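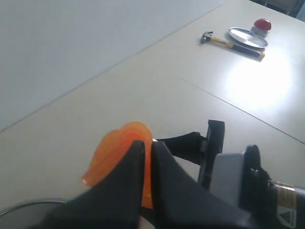 1. Purpose and period covered

Progress report no. 5, washroom supplies study, Hollis building
Submitted to the Womer fund, Monday, February 4, 2008

The report covers the hand soap part of the study. Paper goods and surface cleaners were reported separately and are not repeated, except where they affect the budget line for storage.

The grant pays for a comparison of two ways of supplying liquid soap at shared sinks: pump bottles kept and refilled at the sink, and sealed bottles replaced when empty. The question put to us was which of the two leaves less soap unused and takes less staff time. Work is on schedule. The main open item is the residue measurement described in section 3.

2. Work done

All 20 sinks in the study are now supplied under one method or the other. Assignment was by floor, so that refill stock and replacement stock are never held in the same closet. Each bottle carries a number on its base and has a line on the log sheet kept inside the closet door. Staff enter the date of first use, any refill, and the date of removal.

The preferred container is a see-through bottle with a pump. The level can be read from the side without taking off the collar, and a reading takes a few seconds. Opaque bottles were tried on one floor early in the study and dropped. They had to be weighed for every reading, and the scale had to be carried from sink to sink.

Level readings are taken against the shoulder of the bottle, with the bottle upright on a flat surface next to the basin.

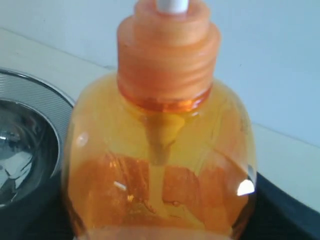 Readings near the midpoint of the body have been the most consistent between staff members. Readings close to the shoulder are less so – the wall curves inward there, and a small change in height stands for less soap than the same change lower down. A correction table has been drawn up from measured fills and is applied when the logs are typed up. It does not change any reading by enough to move a bottle from one band to another.

Log entries to date number 163. Of these, 6 were set aside for missing dates. The rest are usable.

3. Residue at end of use

A bottle is logged as empty when three full strokes of the pump give no soap. Some soap remains under the end of the dip tube at that point. The amount depends on tube length and on the shape of the base, and it matters more for the replacement method, where the remainder is thrown out with the bottle. In the refill method it stays in use, but it also means old soap is carried over under the new.

We had planned to weigh the remainder only. We now also record whether the tube reaches the base or stops short of it, judged by eye through the wall. Tubes that bend to one side are noted as such.

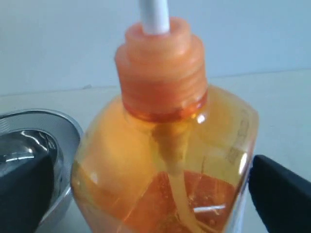 Diditz, which supplies the refill stock, replied in writing that tube length should be treated as a fixed property of each bottle model and taken from a sample of new bottles, with no need to check every unit in service. In its view the visual check adds handling time that would then be charged unfairly to both methods. We accept the second point and have taken the check out of the timed tasks. We have kept the check itself, as bottles in the building come from more than one batch.

4. Foaming and settling

Bottles that have been moved or refilled can show bubbles at the liquid surface, and this blurs the line used for the reading. The instructions now ask staff to let the bottle stand before reading it. If foam is still present, the lower edge of the foam is taken as the level and the entry is marked F.

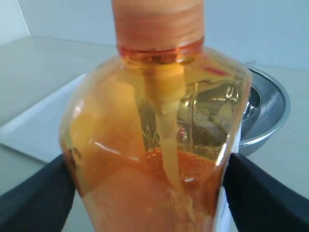

Figure 4. Bottle with bubbles along the liquid surface.

Entries marked F will be reported as a separate group so that their effect can be checked.

5. Budget and next steps

Spending is within the approved amount. The storage line is slightly over, due to a second shelf unit from Kiter, and the difference is covered by savings on printing. No transfer between headings is requested.

Remaining work: complete the residue weighings, finish the timing of refills on the upper floors, and compare both methods on cost per sink. The final report is due in May.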